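Trasar produce sorting set — README

Last edited Dec 15, 2023 by Saoirse Lynch

Hi! If you came looking for the Dimel dishwasher recordings, those are in their own folder and I'm not the one to ask. What I look after is the fruit. We wanted to know whether a two-armed humanoid can do the dull part of a greengrocer's morning: take things out of one crate, put them in another, make the shelf look nice. My short answer is not yet, but it's closer than I'd have bet a year ago.

What's in it

There are 2,315 episodes, every one driven by a person wearing the Tinia gloves. Ita Brennan did most of the driving (she has far more patience than I do) and I did the labels. Each episode has the head view, joint positions for both arms and one line of text saying what the operator was trying to do.
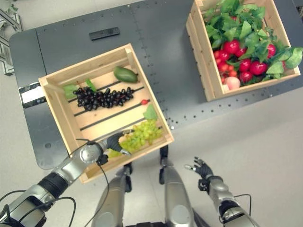

Grapes are where I'd start if you're training anything. Apples and lemons are easy, you close the hand and hope, but a bunch has no good side to hold. Even the fake ones we use sag and slide when you lift them by the wrong end. In the crate job the left hand has to come in over the near wall to get at the green bunch, and our first policy kept bumping that wall on the way. It also loved to let the idle right arm drift — harmless, but it makes people nervous.

Splits

Train is whatever is left after you take out 255 episodes for validation and 613 for test. Please don't tune on test. I know, I know, but somebody always does.

Known problems

1. The text lines are uneven. Mine say "move green grapes," Ita's can run to a whole sentence. I like hers better.

2. Joint clocks lag the video a bit in the early episodes. Run the Quinlan sync script before you do anything else.

3. Leaves and flowers fool the detector on the shelf jobs. Yellow roses next to pale green grapes got boxed as fruit over and over, and I've only fixed the first 1,000 episodes by hand. 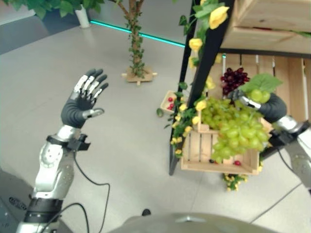 4. No real fruit anywhere, so please don't use this to claim anything about bruising.

Getting help

Open an issue and put the episode number in the title. I read them all, though in December I'm slow!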